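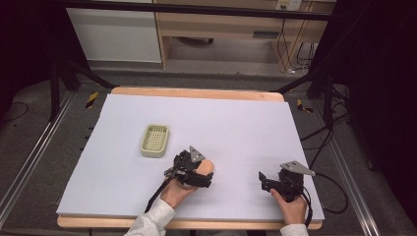 Olive-green basket on the white foam board, with a tan wooden piece held beside it.

Workshops > Small Storage > Gallery: Table Sorting

Table sorting: basket and board

Updated Tue 27 August

The gallery covers the sorting table, where small household pieces are put into baskets before they go back to the shelves. It is meant for people setting up a similar table at Plelano or Kullusell, and the notes deal with the surface, the basket and the order of work. Stock references follow the Ruder list. Pieces bought through Fabbri keep their old numbers until the list is reissued in February.

Surface
The board is white foam, laid over a light wooden tabletop. Pale pieces with a tan or brown finish stand out well against it, and so does coloured plastic. White pieces do not, and should be sorted on the bare wood. Foam marks easily under point loads. Turn the board over when dents begin to tilt the smaller items, and replace it when both faces are worn. Do not cut on it. Wipe with a barely damp cloth and leave it flat; a board stood on end overnight will take a bow.

Basket
Small, rectangular, with rounded corners and a perforated floor in a grid pattern. The colour is a pale olive green. It stands near the left-centre of the board with its long side on the diagonal. A diagonal basket is easier to fill from the right than one set square to the table, though it uses more of the board. Dust and crumbs fall through the floor of the basket, so lift it and clear the board beneath at each change of batch. Anything narrower than the holes belongs in a solid tray.

Wooden piece
Rounded, tan, close to a small bun or an oval block in shape. Rounded wood is listed under 473 whatever its use. It goes in before anything tall. Set it down on the basket floor and let go only when it has stopped rocking. Dropped pieces tend to bounce against the side and chip at the edge, and a chipped piece has to be rubbed down with fine paper before it can be returned.

Order of work
Empty basket on the board first, pieces second. One kind to a basket. Mixed baskets are set aside and done again at the end of the session. Full baskets leave by the side of the table nearest the shelves. Keep the remaining part of the board clear; it is needed for pieces that have to be turned over and checked for splits.

Listing
The current list runs to 1,152 lines, of which 700 are wood. The full store, including plastic and cloth, stands at 3,555 items. Entries are made by basket at the end of each session. Where a piece has no number, write its material and colour on a slip and put the slip in the basket with it.

Cleaning
Baskets are washed by hand in warm water with a little washing-up liquid and dried upside down. A soft brush will clear the grid. Wooden pieces are wiped and air dried, never soaked. Check them again for raised grain the next day.

Related galleries
Shelf labels and card holders
Solid trays for small parts
Cloth items: folding and stacking
Foam boards: wear and replacement
Kullusell store, upper shelves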